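4. Working at the table with the hand-held grippers

Right, you've got both grippers charged and paired from section 3, so now we come to the bit I get asked about most – how to behave once you're holding them. I wrote these rules after my first November on the Raltora bench, when I broke most of them myself. Geeta Mishra has since gone through them and made me take out the swearing.

Before you pick anything up

1. Push your sleeves up past the wrist. Loose cuffs catch in the jaws and they also hide your hand position from the head camera.
2. Take off rings, bracelets and lanyards.
3. Lay each cable so it leaves the table on its own side, left to left and right to right. Crossed cables are the usual cause of a dropped session.
4. Open and close each gripper 2 times, slowly, and watch the fingers meet. If they don't line up, go back to page 11.

CAUTION: Keep your own fingertips behind the grip guard at all times. The jaws don't know the difference between you and a packet of crisps.

While you work

5. Move at the speed you'd use to pass somebody a full cup of tea. Everybody goes too fast on day one (I was dreadful).
6. Grip soft packets by the sealed edge if you can reach it. A pouch held by its fat middle will squirm about and may burst.
7. If you need both grippers on one item, bring them in low and from opposite sides, and let one settle before you close the other.
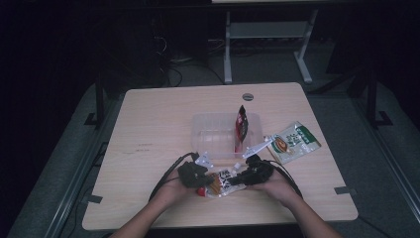 8. Set things down before you let go – no dropping from a height, even into a tray. I know it's tempting when you've got 155 items to get through before lunch, but a dropped item has to be logged as a fault and you'll only end up doing it again.
9. If something falls on the floor, stop, put both grippers down and fetch it by hand. Never lean over with a gripper still in your fist.

NOTE: Error 291 means a cable has worked loose. Unplug, wait for the light to go out, then plug back in firmly. If it comes up again in the same session, swap the cable and bin the old one.

When you've finished, park both grippers jaws closed and carry on to section 5 for cleaning.

Arnow Bench Guides | Questions: ask the Pletia help desk | © Arnow | Back to top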